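The Cucumber Worth Keeping

For most of the year a cucumber is the cheapest green thing in the cart. It gets sliced into a salad or forgotten in the crisper drawer until it goes soft. Growers and cooks who pay attention to it say it deserves better treatment, and that most of the trouble starts with how people pick one.

Supermarkets have trained shoppers to look for a straight one. Straight cucumbers pack well, and that matters to a shipper. It has little to do with flavor. A fruit that bulges in the middle may have had an uneven week of watering, or it may have grown against a stake. Neither will spoil a salad.

Color tells you more. Many slicing types are sold deep green, and yellow patches on one of those usually mean it stayed on the vine too long. The seeds inside will be large and the flesh around them watery. A bluish or gray cast on the skin is normal on plenty of varieties and is no reason to put one back.

At Niltia, a small vegetable farm that sells from a stand beside its packing shed, the cucumbers go out unsorted for shape. Last season the farm grew 877 plants under plastic and picked them every morning before 8. The crooked ones sell at the same price as the others, and by noon the bins are usually down to a thin layer.

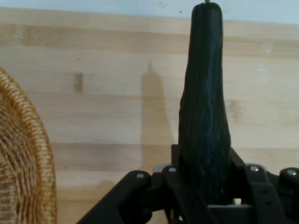 What to feel for

Color gets you partway. The rest is done by hand. Hold the cucumber near the middle and press gently, then do the same at each end. It should be firm all the way along. The stem end goes first on an old cucumber, so a soft spot there is a warning even when everything else seems fine.

Wrinkles need some judgment. Some varieties are ridged and bumpy from the day they set fruit. On a smooth type, a loose, puckered skin means water loss. If it still feels solid, it will do for cooking or for a chilled soup. If it bends, leave it.

Weight helps too. Pick up two of the same size and buy the heavier one.

Keeping them

Cucumbers dislike deep cold. In the back of a refrigerator they can turn glassy and pitted within a few days. The kitchen at Gustetti, a lunch counter that goes through several crates a week in July, keeps them wrapped in a dry towel on the top shelf near the door and uses them within 5 days. Tomatoes and bananas are stored on the other side of the room, where the gas they give off can't yellow the skins.

Wash them right before you use them. Once one is cut, cover the open end and plan to eat it the next day.

Peel or no peel

Dark-skinned cucumbers can be tough on the outside. Cut a thin slice and chew it before you decide. If the peel is leathery, take it off in stripes and leave some green for color. If it's bitter, remove all of it along with an inch from the stem end, where bitterness tends to collect.

A quick salted salad

The cooks at Nakamura serve this one beside grilled fish. Slice two medium cucumbers thin, toss them with a teaspoon of salt, and let them sit in a colander for twenty minutes. Squeeze out the water by the handful. Dress with two tablespoons of rice vinegar, a teaspoon of sugar and a spoonful of toasted sesame seeds. It holds until dinner if you make it in the afternoon, though the slices lose some snap.

145 shares | 5 comments

Comments

fencerow: My grandmother rubbed the cut end against the cucumber to get the bitterness out. I still do it. No idea if it works.

Plot 9: Agree on the top shelf. Mine were turning to glass in the bottom drawer and I blamed the store.

saltandvinegar: Twenty minutes wasn't enough for my big ones, I gave them forty. Good salad. Used less sugar.

marrowbone: What variety does the farm grow? The stand near us never labels anything.

fencerow: @marrowbone I asked for Fovov seed at our garden center and they had to order it. Very dark skin, bumpy, good flavor. Don't know if it's the same one.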